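Feb 3, 2021
Terence Bickerstaff and Daniyal Pirzada

4. Collecting the demonstrations

4.1 What was asked for and what came back

The plan for the Larham set was simple on paper. Operators would drive the arm by hand through short household tasks, each attempt would be saved with its camera stream and joint readings, and the lot would be used to train one policy. We set a target of 2000 usable demonstrations. By the end of October we had recorded 3721 attempts, of which 414 were thrown out before anybody looked at whether the policy could learn from them. Section 5 deals with the learning. We spend longer on the collecting than is usual, as we have come to think that many of the differences between published results are settled at this stage and then credited to something else.

The reasons for throwing an attempt out were dull. The commonest was a recording that began after the operator had already started to move. Next came attempts in which the object was nudged by hand between the reset and the first command, so that the written starting position was wrong. We did not throw out clumsy attempts that reached the goal. Several groups do, and their policies look smoother for it, but a policy trained only on tidy movements has never been shown how to get out of trouble. Whether ours has learned to get out of trouble is a separate matter, and we are not persuaded that it has.

4.2 Stations

All recordings were made at toy kitchens. The attraction is plain: they are cheap, they fit under a small arm, and a bowl dropped from a few inches does no harm. The objection is just as plain. A toy kitchen has the layout of a real one and almost none of its physics. Its cans and vegetables weigh little, and very little in it is greasy, hot or full. We accept the objection and would ask readers to keep it in mind whenever the word "kitchen" turns up in the results.

The station used for most of the placing tasks is given in Figure 2. Tasks at this station were of the form "put the carrot in the bowl" or "move the can to the ridged ledge", with the sentence chosen before the reset and read aloud to the operator. We had meant the starting layouts to be drawn at random from a printed sheet. In practice the operators drifted. After the first few dozen attempts they placed things where placing was easy, well inside the arm's reach and with a clear gap between one object and the next. The sheet was on the wall the whole time. 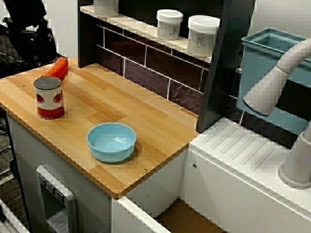 Figure 2. The placing station, with carrot, can and bowl on the wooden worktop and the sink to the right.

Gasari, reading a draft of this section, objected that drift of this kind is harmless so long as the test layouts drift in the same way, and that a policy should be judged on the kitchens people will really set up for it. We disagree. If the person laying out the test is the person who laid out the training attempts, then the two will match for reasons that have nothing to do with learning. The score goes up and the policy has gained nothing. Our own first round of tests was laid out by an operator, and we have left those scores out of the tables.

4.3 Does variety do what it is said to do?

It is often claimed that clutter and changes of background make a policy sturdier. We believed this when we began and moved things about on that account: extra items on the shelves, other objects near the sink, the station turned a little on its base. What we can say at the end is weaker than what we hoped to say. Variety that the operators noticed changed how they drove. With a crowded worktop they lifted higher and went more slowly, and the policy picked up the height and the slowness along with whatever else it learned. We cannot pull the two apart with the data we have, and we doubt that others have done so with theirs.

The wording of the tasks had the same trouble. Each attempt carries one sentence, and the sentences were written by two of us in an afternoon. They are short and alike. A policy that ignored every word except the name of the object would do well on nearly all of them. We tested for this by feeding in sentences with the verb removed and saw no drop worth reporting at the placing station. A reader may take that as a sign that the policy is robust to odd wording. We take it as a sign that our sentences asked very little of it.

4.4 Labelling success

Success was marked by the operator straight after each attempt, with a single key. A second person later marked a share of the recordings from the video alone, without seeing the first mark. The disagreements clustered in one kind of case: the object ended up touching the goal without resting in it – a carrot leaning on the rim of a bowl, for instance. Operators tended to call this a success and the second marker tended not to. The rule we had written said "in the bowl", and both sides thought they were following it.

We changed the rule halfway through to say that the object must stay put once the gripper has let go. This was the right rule and the wrong time to bring it in. The early attempts were marked again from video, but the video stops when the operator presses the key, and in many cases the gripper was still closed. Those attempts keep their old marks. They are flagged in the release, and we suggest training both with and without them before drawing any conclusion from a small gap.

4.5 Cost

Driving time is usually the only cost reported. It was the smaller part of ours. Resetting the station, checking the recordings and arguing over the marks took longer, and none of that was logged with any care. We tried to rebuild the hours from calendar entries and gave up, so no figure for total effort appears in this paper. We would treat with suspicion any claim that one collecting method is cheaper than another if the claim rests on driving time alone, and that includes the claim in our own funding proposal.

Comments

Mathew
Agree on the sentences. We stripped ours down to the noun last year and got the same flat line, then spent a month calling it robustness. Did you try swapping the noun for an object that wasn't on the worktop? That was the test that hurt.

Allotine
The 414 bothers me less than the ones you kept. If the late-start recordings were caught by eye, how many began a fraction late and got through? A check against the joint readings would take an evening.

Daniyal Pirzada
Mathew – we did, and the arm went for the nearest thing. It's in Section 5. Allotine – caught by eye, yes. I'll run the joint check and post the list, though I expect the number to go up.

Allotine
Thanks. Please post it even if it's ugly.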